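February, 6:40 p.m.

Batch 8 on the Nurbridge drive is closed. Total for the Tanguy task set is now 1,306 episodes, of which 503 come from the two-gripper protocol. The remainder are single-hand and will go to Hirard for relabeling before they are mixed in.

Mapping pass repeated before lunch. The printed triangles on the table give the tracker enough corners at close range, but drift still shows up when both grippers point at the ceiling. Marker cube pose was stable within tolerance on the left, slightly worse on the right. Need to recheck the offset file. 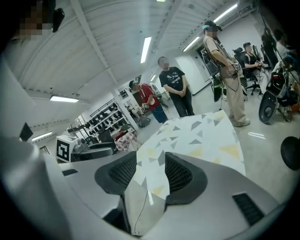
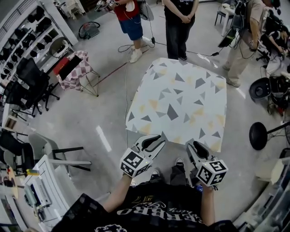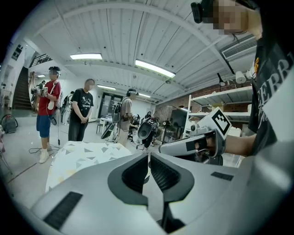 Room with several operators present, from the grippers and from head height.

Rejected 80 episodes today. Most failed on time sync between head and wrist streams, a few on jaw width dropping to zero mid-episode. The sync failures cluster after battery swaps, so the clock offset is probably not being rewritten on restart. Dukness has a patch for that in the recorder branch, untested here.

Changed the episode start rule: both jaws fully open, hold, then begin. Old files do not follow it and should be trimmed by script.

Tomorrow: offset file, recorder patch on one rig only, then a short run to compare. Upload is at nearly half. Leaving it on overnight.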